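4.2 Sorting bracelets, bangles and watches into a tray

The Otia dresser insert (part 2589) comes with an open space for items worn on the wrist. If your insert has not arrived yet, a shallow box lid with a light-coloured base works well for sorting. Small beads are easier to see against white.

1. Set the tray on a flat, steady surface with good light. If you are working on a bed, smooth the covers first.

2. Wipe the base with a dry cloth. Marks that stay behind will not harm beads or straps.

3. Place the watch first. Fasten the strap into a loop and stand it near the far side, with the face where you can read it.

4. Put rigid bangles beside the watch. Leave a gap so the metal edge of the case does not rub.

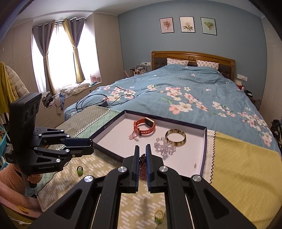
5. Add beaded bracelets last, one at a time. Hold each one up by a single point and let the beads hang before you lower it. This takes out most twists.

6. Keep dark and pale beads apart. Red and wine colours can transfer to clear beads if they are stored damp.

Note: Stretch bracelets should lie in their natural shape. Do not hook them over the watch strap – the elastic loses its spring.

CAUTION: Loose beads are a choking hazard. Check cords for fraying before storing, and keep the tray away from children under three.

7. When everything is in place, move the pieces across to the insert in the same order. The open space is 23 cm long and 19 cm wide.

Chargers and cables go in the lower drawer. See section 4.3.

Preltomora storage guide, revised October 2026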